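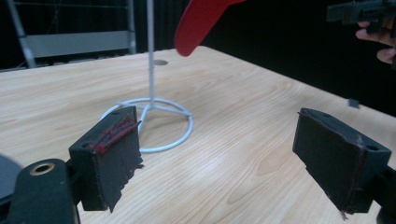 Hatby, October

**Minutes of the Wardrobe and Costume Meeting, Naltow Players**

The meeting opened at 4 in the workroom. The minutes of the previous meeting were agreed without change.

**1. Stands and rails**

The white metal stand is to remain on the wooden table until the spring production has been dressed. Members asked whether a second stand should be bought. The price quoted by Nonau was thought high, and the matter was held over. The two rails lent to the Aguirre Hall have been returned — one needs a new castor.

**2. Stock list**

The revised list shows 361 items, against 355 at the last check. The difference is accounted for by gifts received over the summer. Hats and gloves will be listed separately in future. Agreed.

**3. Black garments and cloth**
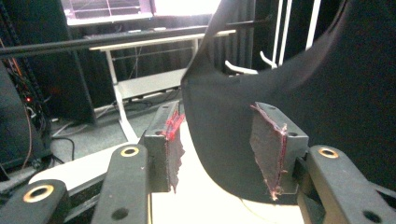
Black cloth has been kept in the same cupboard as the coloured stock, and the meeting agreed that it should have a shelf of its own. Large pieces are to be checked for lint and loose threads before they are put away. Where a hem is curved, as on the black piece handled in the workroom, the edge is to be laid flat before folding and not pulled straight. Labels will be pinned, not sewn.

**4. Hire charges**

It was agreed to raise the charge for a full costume to £21. Schools in Hatby will continue to pay the old rate until the end of the season.

**5. Any other business**

The workroom key is to be signed for on each occasion. The ironing board cover is to be replaced.

The next meeting will be held on a Sunday, at the same time.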